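2018-03-19
Test kitchen notebook, Dandwood
Entry by Thaddäus Mayrhofer

Subject: soba dough, third series. Purpose is to settle the flour ratio before the noodle counter opens in September.

The menu group has again asked whether the counter could also serve ramen and udon. The kitchen's position is unchanged. One noodle, made properly, with a hot broth and a cold dipping sauce. A second dough would need its own bench and its own water, and the present room has space for one.

Flour: Imhof buckwheat, medium grind, new sack. Color darker than the last delivery and the smell stronger. Wheat flour from Vamau as before.

Batch A, eight parts buckwheat to two parts wheat. Water added in three stages. The dough came together slowly and cracked at the rim when rolled. After 30 minutes under a cloth it rolled without trouble. Cut noodles held their length in the pot. Good bite, clean finish. Staff tasting preferred this one cold.

Batch B, all buckwheat, first water added at the boil. Fragrance clearly better than A. Broke up badly when lifted from the pot, and the rinse made it worse. Not suitable for service with the present crew. To be kept as a training exercise.

Batch C, as A, but with 206 g of water in place of the usual measure. Too wet. Stuck to the knife and took so much dusting flour that the cooking water turned to paste by the second basket. Discarded. 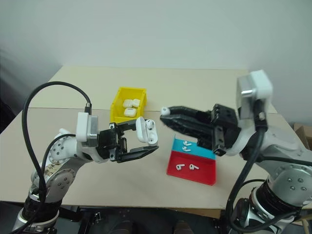

Dipping sauce was made from the Ondska stock base, warmed with soy and mirin and left overnight. It is saltier than the sauce served last year. Colleagues are asked not to correct this with sugar. Thin with plain stock and record the amount on the sheet by the stove.

Open points:
Rest time for A. Try a shorter rest, same flour, same bowl.
Knife needs to go out for sharpening before the next series.
Noodle water to be saved and served hot at the end of the meal, as is customary. The small pots with lids have not been ordered.
Imhof to be asked for the milling date on every sack.

Batch A stands as the house recipe until further notice. Remaining dough wrapped and labeled, lower shelf, use tomorrow for staff lunch only.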